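Marura Knowledge Base > Workstations > Service procedures

Opening the side of a tower workstation and checking memory and cards

Maintained by Ronaldo Navarro. Last revised in May.

Scope

This procedure covers the full-size tower workstations in the Galang pool. It covers opening the chassis, reseating memory modules and reseating an expansion card. Power supply replacement has its own page (see Hallomik power units). Front drive bays are not covered.

You will need

Grounding wrist strap with clip
Phillips #2 screwdriver
Small flashlight
Parts tray or shallow box
Asset label reader, or pen and paper

Before you start

Record the asset number and the current memory total from the system information page. Shut the machine down from the operating system. A held power button is acceptable only if the machine does not respond.

Disconnect the power cord first, then the display and network cables. Press the power button once with the cord out and wait for the front light to go dark. Attach the wrist strap to bare metal on the chassis, away from painted areas.

Full towers are heavy. Units with both drive cages filled need 2 people to lift them onto the bench.

Opening the chassis

1. Place the tower on the bench with the access side facing you. Leave over 160 mm of clear space at the rear for the cover to swing or slide.

2. Check that the side cover is unlocked. Keys for the Galang pool are kept with the Urnance spares.

3. Release the cover and take its weight with your free hand. Do not pull on cables or brackets to steady it.

4. Set the cover aside where it cannot fall against the opening.

With the motherboard exposed, compare the layout with the reference before touching anything. Memory, processor and card positions vary between models, and the service label for the model takes priority over this page.

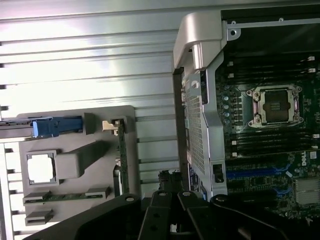
Fig. 1. Open workstation chassis at right, with the motherboard exposed. The light gray molded tray at left has a blue latch lever across its upper portion.

Reseating memory

Press the retaining clips outward at the ends of the slot. Some boards have a moving clip at one end only. Lift the module straight up by its edges and look at the contacts. Remove dust with dry compressed air. Do not use an eraser on the contacts.

Align the notch with the key in the slot. Press evenly on both ends until the clips close. If a module sits higher at one end, remove it and start again.

When testing a suspected bad module, install the minimum supported set first, usually 2 modules. Add the others in the order given on the service label.

Reseating a card

Remove the bracket screw or open the bracket retainer. Release the slot lock, if there is one, and draw the card out without rocking it side to side. Reinsert until the edge contacts are no longer visible, then secure the bracket. Reconnect any auxiliary power lead before closing.

Closing and testing

Check for loose screws and for cables lying across fan blades. Refit the cover. It should close with light pressure; if it does not, reopen it and look for a trapped cable.

Connect power, display and network. The first start after a memory change can take several minutes on models that retrain memory. Confirm the memory total against the value you recorded.

If the machine does not start after 2 attempts, disconnect power and open a ticket under Workstations / Hardware with the asset number and any beep or light code.

Related pages: Hallomik power units; Urnance spares request; Asset label replacement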